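# Lurkari Opens a Second Shop in Lutau, and the Lift Rental Bays Come With It

I've been wanting to write this one since December, so bear with me if I run on a bit!

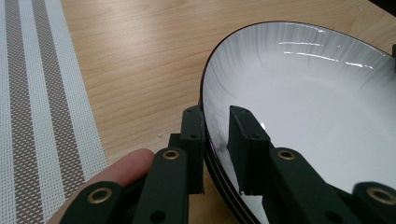 One customer wrote in to ask whether the new place would still let you bring your own parts, and said that if it didn't, we could keep our lifts. Yes, you can bring your own parts! You can bring your own oil too, and your own radio if you keep it down.

The new Lurkari shop in Lutau opens Saturday at 10 in the morning -- two doors down from the Arnaud tire store, same side of the street. We've got 17 rental bays, each with a two-post lift, an air line and a rolling tool cart. The old shop never had room for long-wheelbase trucks and I got tired of turning people away, so four of the bays are extra deep.

We're also the first shop in town to carry the Wino transmission jack. I dropped my own gearbox with one last month and my back thanked me. It sells for $685, or you can rent it by the day if you only have the one job to do. Please bring it back clean.

Bays are $70 for a half day, and that covers the lift, the cart and waste oil drop-off. Welding is by appointment only, in the back bay, and you'll need your own helmet and gloves. If you're in the middle of a frame-off job and need a spot for a few weeks, come talk to me at the counter and we'll work out a price.

The original shop stays open with the same hours and the same bad coffee. Bookings for either place go through the front desk at Lurkari, by phone or in person.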